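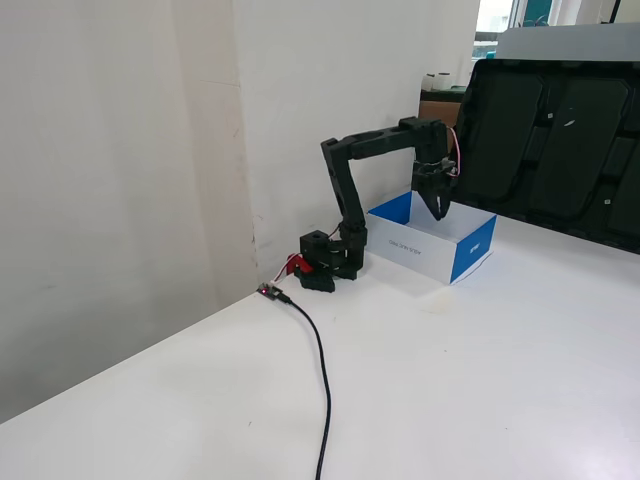
4.2 Containers and their placement on the work surface

Two kinds of container were compared: open cardboard boxes of the sort in which small goods are delivered, and rigid plastic trays moulded with separate compartments. Figure 3 shows one of each on the white tabletop, with the box lying flat and the black tray standing upright against the back of the table. All 30 boxes in the Medina set were used without their lids. Lids were removed before numbering and played no further part in the study.

The box in Figure 3 is shallow and rectangular. Its outside is white with blue panels, and the inner back wall is also blue, while the floor inside is white. This pattern of colour matters for the sorting tasks of Section 5. A pale item placed on a white floor is harder to pick out by eye than the same item against a blue wall, and participants tended to look first along the wall when asked whether a box had been emptied. We therefore recorded the floor colour and the wall colour of every box as separate entries. Where a wall carried more than one colour, the one covering the larger area was taken.

Printing was treated in the same way. The long front side of the box in Figure 3 carries a line of small grey text which appears upside down to the viewer, and there is small white printing on the right end panel. Participants were given no rule about which way round a box should face. Orellana's earlier coding scheme for the Celtetau store treated inverted text as a fault in placement. We dropped that category after the pilot, as it inflated the fault count without any matching effect on packing time. The direction of the text was still noted.

4.3 Trays held in reserve

Compartmented trays take up a good deal of table when laid flat. At the Ollura site the tables were 600 mm deep, which left little working space once a tray and a box had been set down side by side. The usual answer was to lean the tray against the rear of the table until it was needed. In Figure 3 the raised, rounded-rectangular compartments face outwards, and a few small white labels or marks can be seen on the ribs between them.

A leaning tray was coded as "in reserve" if its lower edge rested on the table surface and nothing was held in its compartments. A tray propped on another object, or standing on the floor, was coded as "stored". The two conditions were kept apart in the analysis. Trays in reserve were brought into use more readily than stored trays, and participants seldom returned them to the same spot afterwards.

The labels on the ribs caused some difficulty in coding. On several trays they had been added at the site and followed local habits, so a given mark could mean a size at Ollura and a shelf position at Helum. Marks were transcribed where legible and otherwise entered as present or absent. No attempt was made to infer the contents of a compartment from its label.

4.4 Recording procedure

Each placement was entered on a printed sheet with the box number, the side of the box nearest the front of the table, and the state of any tray. A placement was defined as the position of a box at the moment an item was first lowered towards it. Small later shifts of the box were ignored unless it was turned or lifted clear of the surface. Under this definition the full set contains 681 placements.

Boxes with crushed corners were kept in the set provided that the floor lay flat. Boxes with a torn side were withdrawn and replaced by one of the same outside dimensions, under a new number. Sheets from the December sessions use the older tray codes and were converted by hand before being merged with the rest. The conversion table is given in Appendix B.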